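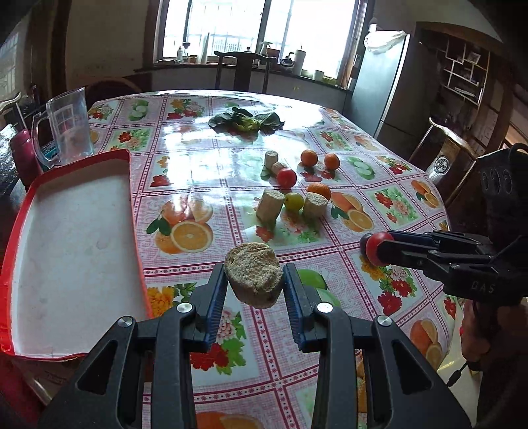 Figure 2. A grain cake, with a small red tomato, on a patterned plastic tablecloth.

3.2 Materials and storage conditions

Grain cakes keep their texture only within a narrow band of moisture content. Below the lower limit the cake fractures into loose grains under its own handling loads; above the upper limit it loses its snap and is judged stale, although it remains safe to eat. The work described in this section was concerned with the upper limit, and with how quickly a cake reaches it in an ordinary kitchen after the packet has been opened.

Three commercial cakes were used. Clalik is a plain cake made without added salt. Drilteo contains a larger share of bran and is pressed for longer, giving a denser body. Rind is a thin cake with a sealed outer face, sold mainly for use with spreads. All three were bought from the same shop in August and came from single production batches, as shown by the codes on the outer cartons. Packets with visible damage to the film were returned and replaced.

Cakes were stored under one of two conditions. In the closed condition, the opened packet was folded over and held with a clip. In the open condition, cakes were placed singly on a wire rack at the same height as the kitchen worktop. Both sets were kept in the same room, away from the cooker and the sink. Room humidity was logged throughout, and the record was used to correct for the rise seen each evening when meals were being prepared. No attempt was made to hold the humidity constant, as the purpose was to follow the cakes under the conditions in which they are normally eaten.

3.3 Measurement of moisture uptake

Each cake was weighed whole on a bench balance before storage and again at fixed intervals. Loose crumbs were brushed from the pan between weighings and added to the recorded mass of the cake from which they came. This correction was small for Rind but mattered for Clalik, where crumb loss in the first few weighings would otherwise have hidden part of the gain in water.

Dry mass was found at the end of the storage period by oven drying, following the method of Khokhar (see Section 2.4). Moisture content is given on a dry basis throughout. Values reported by other authors on a wet basis have been converted before comparison.

Breaking force was measured on a second set of cakes stored alongside the first. The cake was laid across two supports and loaded at its centre until it parted. Cakes with a crack running more than halfway across the upper face were left out, as they tended to fail along the existing crack whatever their moisture content. In total, 200 cakes were broken, of which 170 gave a usable force curve. The remainder either slipped on the supports or failed in several small steps with no clear peak.

3.4 Effect of adjacent moist foods

A separate trial dealt with cakes served next to moist foods, as in a packed lunch or on a shared plate. Whole tomatoes, sliced tomatoes and sliced cucumber were each placed in a lidded box with one cake, with a gap between the two so that water could pass only through the air. The box volume was 1000 ml in every case.

Whole tomatoes had little effect over the period of a working morning. The skin is a good barrier to water, and the cakes stored with them could not be told apart from the controls in either mass or breaking force. Sliced tomatoes and cucumber behaved quite differently. Clalik cakes in these boxes passed the upper moisture limit before midday, and the force curve became rounded, with a long tail after the peak. Drilteo followed the same path more slowly – an effect put down to its denser structure – while Rind took up water mainly through its cut edge and softened from the rim inwards.

The uneven softening of Rind raises a difficulty for the bending test, which treats the cake as uniform. A punch test at several points across the face was therefore added for this product, using the fixture supplied with the Kustden press. The results are given separately in Section 4.3 and should not be compared directly with the bending values for the other two cakes.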